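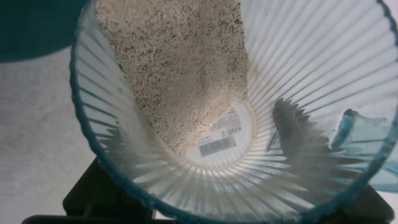 A sample cup marked RMB-5, with pale, dark-speckled grains inside.

Sand collection grows again in December

The sand library of the Nirimau Natural History Society received 49 new samples in December, and the collection has now 3075 of them. It is the largest number that arrived in one month since the library moved to its rooms on Werkemard.

Most of the new samples were sent by members who walked on beaches and river banks during the autumn. Nisha Bhatia, who keeps the register, says that 37 samples are already entered. The other 12 must wait, as their letters do not tell clearly the place of collection.

"A sand without a place is only sand," Bhatia said. "Please write the name of the beach, and also the nearest village."

Each sample is kept in a clear cup with a barcode label, so a visitor can look at the grains before asking to open it. The society would like to receive more samples with dark grains, which many school groups ask to see under the microscope.

Members can bring new samples to the library until 2 p.m. on working days. One small handful is enough. Shells, stones and plants should be taken out before.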